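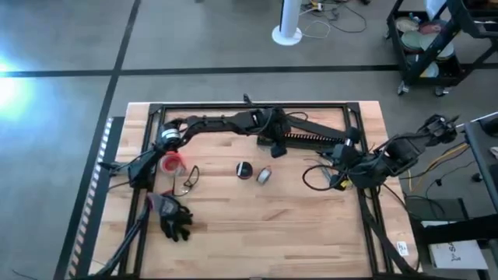 A two-arm bench at the Werkis workshop in Sitdale, with tools, gloves and small parts on the tabletop.

Werkis opens second round of Cluder, its collection of handling examples for two-arm robots

SITDALE, June. Werkis, a company that records and prepares examples of manual work for robot learning, announced today that the second round of its Cluder collection is open to research groups and small manufacturers. The round contains 1083 recorded episodes of two-arm work with common workshop objects. All of them were made in the company's own workshop in Sitdale by trained operators who guide the arms by hand control.

The first round of Cluder was made with clean tables and one object at a time. It was useful for testing, and several groups used it to train their first models. The same groups told Werkis that their models became weak when the table was more crowded. An arm which could pick up a spool from an open surface often did not know what to do when another object was lying beside it, or when a cable was in the way. The second round was planned from these comments.

For this reason the new episodes are recorded on workbenches which look like workbenches in use. Gloves, glasses, rolls and spools, hand tools and cables may be on the table together. Before each session the operator receives a card with the task and a list of objects, but the card does not say where each object must be put. The operator places them freely, and the placement is changed after every episode. Werkis asks operators to let things touch and overlap sometimes, as they do in a normal working day.

Every episode has one written instruction, for example "move the wire spool to the left side" or "hold the gloves with one arm and take the tool with the other." The instruction is written before the recording and checked again after it by a second person. If the movement does not agree with the words, the words are corrected or the episode is taken out. Episodes in which the grip fails and the operator tries again are kept, and they carry a mark, so that users can include them or leave them out. Werkis considers these second attempts an important part of the collection. In the first round they were deleted, and many users asked for them.

The new round covers 79 different tasks. They are divided into 4 groups: picking and placing, sorting, passing an object from one arm to the other, and work with soft or flexible things such as gloves and cable. The last group is new. It was also the slowest to record, and it is the group where operators needed the most practice. A glove changes its shape with every grip, and a loop of cable can move the objects which are lying next to it. Werkis will continue to record in this group during the whole summer, and the additional episodes will be given to all users of the second round without a new agreement.

"We had to learn that a tidy table teaches a tidy lesson," the company said in its note to users. "Our customers do not have such tables. We wanted the examples to be closer to the place where the arms will do their work later, even if this makes the recording slower and the checking more difficult."

Each episode includes the camera pictures, the positions of the joints of both arms, the opening of the grippers and the written instruction. The times of all these signals are matched to each other before delivery. Users of the first round will find the same folder structure and the same names of fields, so that existing programs for reading the data need only a small change for the new mark on second attempts. A short guide explains this change and gives a sample of the reading code.

The recording method was prepared together with Wanigasekara, an engineering office which designs training plans for machine operators. Wanigasekara wrote the course that every new Cluder operator must finish before the first recording counts. The course begins with slow movements of a single arm and ends with passing small parts between both arms. Operators work in short blocks with a pause between them, because tired hands give uneven movements and a model will copy the unevenness too. The course book is included with the collection for groups that wish to record their own examples in the same style.

With the release, Werkis also publishes the rules it uses for refusing an episode. An episode is refused when a signal is missing, when a person's hand enters the working area during the movement, or when the arm stops for a long time without a purpose. Objects which fall are not a reason for refusal. Users who find an episode that should have been refused can report it by its number, and the corrected list is sent out every month.

From the full round, 65 episodes are available as a free sample. They come from all of the task groups and include several second attempts. The sample may be used for teaching and for comparing methods, and no payment or contract is needed. For the full round, research groups pay a reduced price, and companies can choose between use in one project and general use.

Werkis accepts proposals for tasks in the third round until the end of the summer. A proposal should describe the task in one or two sentences and name the objects that are necessary. Users may also send their own objects to Sitdale, if these are safe to handle and small enough for the bench.

About Werkis
Werkis records, checks and prepares examples of manual work for learning systems. The company has its office and workshop in Sitdale. Cluder is its collection for two-arm handling.

Press contact
Werkis, Press Office, Sitdale
Requests for the free sample and proposals for the third round can be sent to the same office. Please write "Cluder" in the subject line.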